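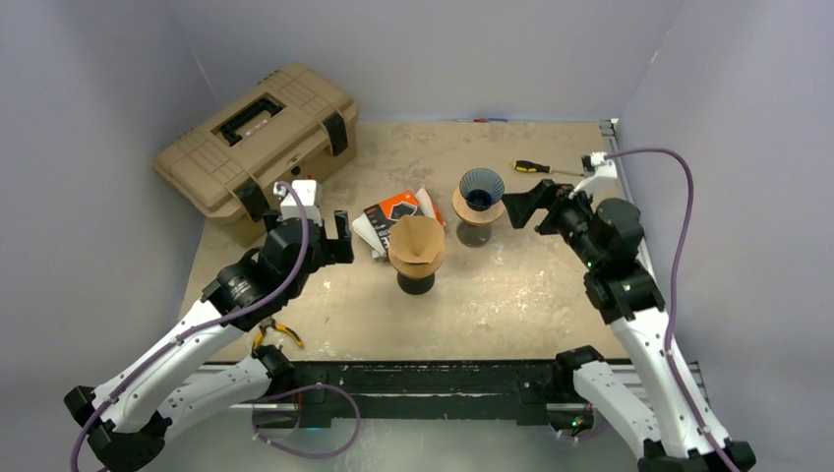

Right arm drops out with overcurrent when reaching for the dripper

Posted by Clitlow, January 3, 2021

Two arms on a shared front rail, pour-over coffee task. The right arm faults on the approach to the blue dripper on the glass server. The left arm, working near the paper filters, has never faulted. The log gives code 287 on joint 3, then the brakes engage and the gripper holds position. I have replaced the joint controller and reflashed it. Same code. It only happens with the wrist extended to the left. What should I check next?

Mieke Dewulf

Check the cable before any more electronics. Yours arcs high by the right wall and comes back down to the base. If it goes tight at full reach, the joint is pulling against it and the current limit trips. Power down, release the brakes and move the arm through the path by hand. Any rise in resistance near the end is your fault. Add slack at the wrist, then repeat the run with no glass on the board. A brake stop next to a glass server is a safety matter.

Flodis

Raise the current limit. Worked for me.

Jekance

Don't raise the limit until the cable is ruled out. It is the only thing protecting the gearbox. Also check the payload setting. Mine was left at zero after a gripper change and joint 3 tripped in 2 of every 3 runs. I'd take the pliers and screwdriver off the board as well.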